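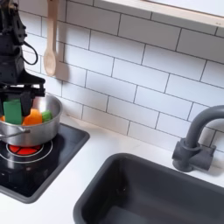 *Figure 1. Saucepan with play food on the printed burner, next to the sink.*

## Play Kitchen Corner: Project Report

Jana Lammers, Early Childhood Design, second-year project, November

### Background

The Kenusham children's center wanted to replace the play kitchen in its younger group's room. The old one was a tall unit with an oven, a fridge and shelves above head height for most of the children. Only the top surface got much use. My task was to plan a low cooking counter that kept the parts children go back to and dropped the rest.

I kept the plan to one counter with a cooktop and a sink set into it. The budget was set by the center and did not cover a new storage unit, so the existing bins under the window had to stay.

### Counter and cooktop

The countertop is white and smooth. I first drew it in a wood tone, but the staff asked for a light color so that small pieces would be easy to spot at cleanup. The cooktop is a square black panel with rounded corners and a dark gray border that stands up slightly from the counter. The burner is printed on it in red-orange with a thin white ring outside. Part of the red still shows when the saucepan is on it, and I wanted that, as the color is what tells a child the stove is "on."

The glossy surface picks up reflections. In our room, with the ceiling lights on, this was noticeable in the afternoon but did not bother anyone during the sessions.

The sink is dark charcoal gray with a thick rim and rounded corners. It sits lower right of the cooktop as you face the counter. I considered a faucet with moving parts and left it out of this version.

### Pots and food

I compared two cookware sets on paper, one from Drekix and one from Zindix. The Drekix set was plastic and lighter. I chose metal in the end. The saucepan we used is stainless steel with a rolled rim and a thin wire handle. It makes a real pot sound when something is dropped in, and the children noticed this right away. The drawback is noise, and two staff members brought it up in their feedback.

The play food came from the center's own bins. I sorted out anything cracked or with peeling paint. For the soup activity I stuck to vegetable colors, mainly orange and green, which stand out well against the metal.

### Sessions

We ran 8 sessions in the mornings. Children came to the counter in pairs and were asked to make soup. I wrote down which items they picked up first and where they put them when they were done. Over all the sessions I logged 111 item moves. Most went from counter to pot. The sink was used more as a place to park food than for pretend washing, so I would make it shallower next time. Small pieces are hard to see at the bottom of the dark basin.

### Changes for the next version

- Sink in a lighter color, less deep
- A felt ring under the saucepan to cut the noise
- A second burner, if the counter can be made wider

Kuhlmann, the workshop that cut the countertop, still has the template and can reuse it for a wider board.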